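Ticket 87: Right gripper drifts open during dish stacking
Station: Kesthorpe, two-gripper bedroom cell
Opened by: Marisol Ibarra
Priority: normal
Status: closed, watch for a month

Symptom

The right hand-held gripper loses closing force partway through a session. Fingers close all the way when the tool is picked up, then the gap creeps back open while holding a plate. The width reading in Endero stays at the closed value the whole time, so the log looks clean and the fault only shows if you watch the fingers. The left gripper on the same station is fine.

First checks

Swapped the cables left to right. Fault stayed with the right unit. Restarted Endero and ran the zero routine again, no change. Put the right gripper on the bench and cycled it empty 30 times. It closed fully each time, so the problem needs a load on the fingers.

Arellano asked if the pads were glazed. Wiped both with a damp lint-free cloth and let them dry. Grip on a smooth plate was a little better but the creep was still there.
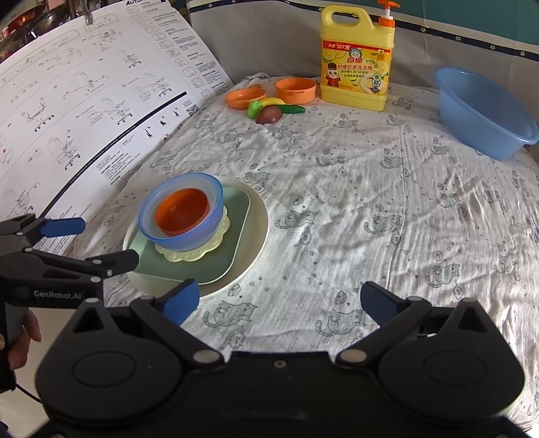

Load test was done at the station with the dish set, both grippers in use. Lift order is bowls first, then the mat, then the plates. The small orange bowl gave no trouble. The square green plate is the worst case: it sits at an angle on the round cream one, so the lower jaw has to come in just under its edge and the whole weight hangs off the pads. The right unit slipped on that lift 2 times in a row. The left unit held it.

Cause

Opened the right unit. The set screw on the finger linkage had backed out and the arm was turning slightly on its shaft under load. The encoder is on the motor side of that joint, which explains the good reading in Endero. No wear on the rivets, no cracks in the arms, wiring OK.

Fix

- Removed the set screw, cleaned the old thread compound off the screw and the hole.
- Lined the arm up with the mark on the shaft, fingers fully closed, pads meeting flat.
- Refitted the screw with medium thread locker, snug by hand with the short key. Do not use the long key on this one, it rounds the socket.
- Left it overnight to cure.
- Ran zero again in Endero and saved the new offset under the Puria profile. The old offset is kept as a backup in the same folder.

Result

Repeated the load test in the morning with the same dishes and the same order. No creep on any lift. Checked the set screw afterward and it had not moved. Left unit opened too while the tools were out - its screw was tight, so it was left alone.

Follow-up

Added the set screw to the April check sheet for both grippers. If the gap opens again with a normal reading, do not re-zero first, check the screw. Re-zeroing with a loose arm saves a bad offset and then both things have to be undone. Spare screws are in the small parts drawer, second row. We are down to one bag, please reorder.

M. Ibarra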